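Category: Home & Budget / Threads

1/ I tracked every cleaning product that came into our place from January to 22nd May. Two adults, one small kitchen, one bathroom. Posting the results because Nandini Chacko asked and it won't fit in a reply.

2/ Total spent was $193. I had guessed half that. Most of it went on sprays, and most of the sprays did the same job.

3/ Paper towels were the next biggest line. We moved to cloths in the second month and that line nearly went away. The cloths go in with the bath towels on a normal wash. No softener, it makes them push water around.

4/ The under-sink cabinet had four bottles of glass cleaner in it. We have three windows. I gave two to Suleiman Onuoha downstairs and he gave me a plunger.

5/ Kitchen counter, same day I did the final tally. Blue cloth, spray, the usual clutter.
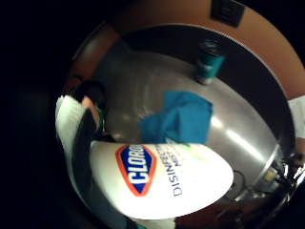
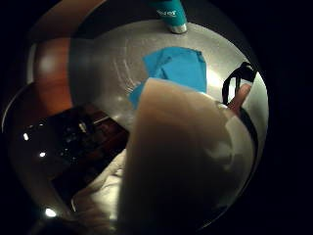
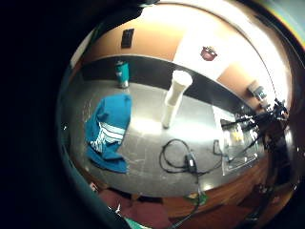
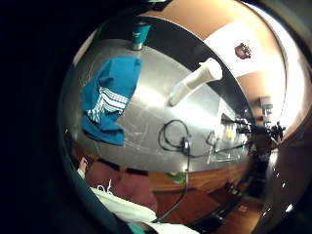 6/ What I stopped buying

Stainless steel polish. Dish soap on a damp cloth, then a dry cloth along the grain. It won't take out scratches but the polish didn't either.

7/ Scented floor cleaner is gone too. The Terkholm one was the worst offender – a strong smell for an hour and a sticky floor for two days. I've gone back to warm water and a small squirt of dish soap.

8/ What I kept

One disinfectant, for raw chicken days and when someone is sick. Read the label for how long it has to stay wet on the surface. I had been wiping it off right away for years.

9/ Also kept: baking soda, white vinegar, one bathroom cleaner. Don't mix the vinegar with anything that has bleach in it. Please don't write to me about the volcano thing in the drain, I've tried it and I still needed Suleiman's plunger.

10/ On refills. The Gatness store on Tsang Street sells dish soap by weight. I took in an old bottle and got 600 grams. It cost a little less than the supermarket, but the bus fare ate the difference – only worth it if you're going that way already.

11/ The spreadsheet is very basic. Date, item, price, which room. I added a column for "already had one" in the second week and that column did more for my spending than anything else.

12/ Next up is laundry. I'll keep the same columns and add loads per box. If you've done this for a bigger household I'd like to see your numbers, especially with kids or a dog.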